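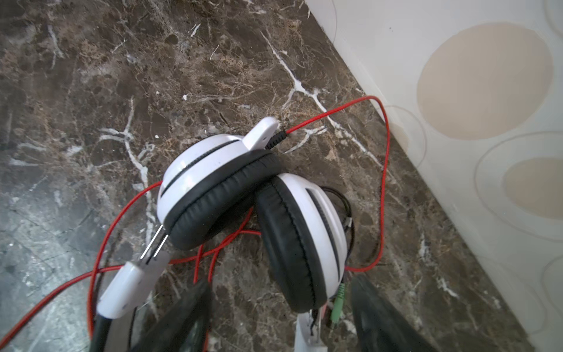 Headsets: what we keep, what we pass on, and how to store the ones with cords

The July sort-through of audio gear is finished, and headsets took up most of it. Over the past year we took in 1,692 donated items of all kinds, and a good share of the small electronics were headphones with a cord still attached. Many came in at the bottom of a bag with everything else on top of them. This item covers how we handle them now and what you can do at home before you drop a pair off.

Cords first. A long cord should come off the headset before anything else happens, if it is the kind that unplugs. Many are fixed at the ear cup, and those need more care. The weak point is the short ribbed sleeve where the cord goes into the plastic. If you pull on a knot, that sleeve takes the strain and the wire inside can break without any mark on the outside. Lay the headset down on a hard, clean surface, find the plug end, and work back from there. Braided cords are slower than smooth ones. The fabric grips itself, so loosen each loop a little before you feed the plug through.

Once the cord is free, wind it in loops as wide as your hand and close it with a strip of hook-and-loop tape or a twist tie. Please do not wrap it around the headband. We still get several pairs a month stored that way, and the sliders on both sides end up bent or stiff. Rubber bands are also a problem. They dry out, stick to the cord and leave a mark that will not wipe off.
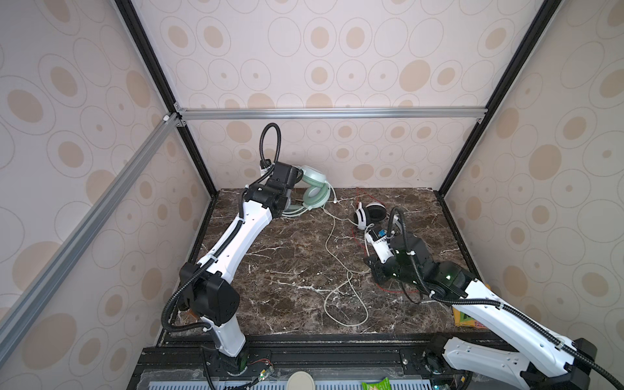

Light colors need a little more attention than black. On pale plastic, hand marks show most along the top of the headband and around the outside of the cups. A cloth barely damp with water and a drop of dish soap takes off most of it. Go over it again with a plain damp cloth and let the headset sit out until morning. Do not spray anything straight onto the cups. White cords can be wiped the same way, a foot or so at a time, with the cloth folded over the cord and pulled toward the plug.

Ear cushions are the part most likely to keep a headset off the shelf. Press the cushion with your thumb. If it springs back and nothing comes off on your skin, it is fine. If black flakes come off, the covering is breaking down and cleaning will only make it worse. Replacement cushions can be bought for the Meltero and Geken models we see most, and Subira Kioko keeps a small supply of both at the repair table. For the older Sang headsets we have not found a set that fits. Those go to parts unless the cushions are in good shape.

Storage on our side has changed too. The deep bins are gone. Headsets now hang on pegs by the headband, with the wound cord clipped beside them, and anything with a microphone arm gets a peg at the end of the row so the arm is not pushed against its neighbor. Folding pairs go in the Minia drawers, one to a section. There are 100 sections and they were nearly full by the end of the first week, so please check with Subira before you bring in more than 3 pairs at once.

At home, a hook on the side of a desk does the same job. A shallow drawer is good if the headset lies flat. Floors and the tops of radiators are the two places we would ask you to avoid.

When you drop off, put each headset in its own paper bag and write on the bag whether it worked the last time you used it. "Left side quiet" or "mic does not work" is plenty. Include any adapters and spare cords, even if you are not sure what they belong to. We test every pair on both sides and match up the loose cords on Thursday evenings.

The repair table could use a second multimeter and more hook-and-loop tape, any color. Both can be left at the front counter with Subira's name on them.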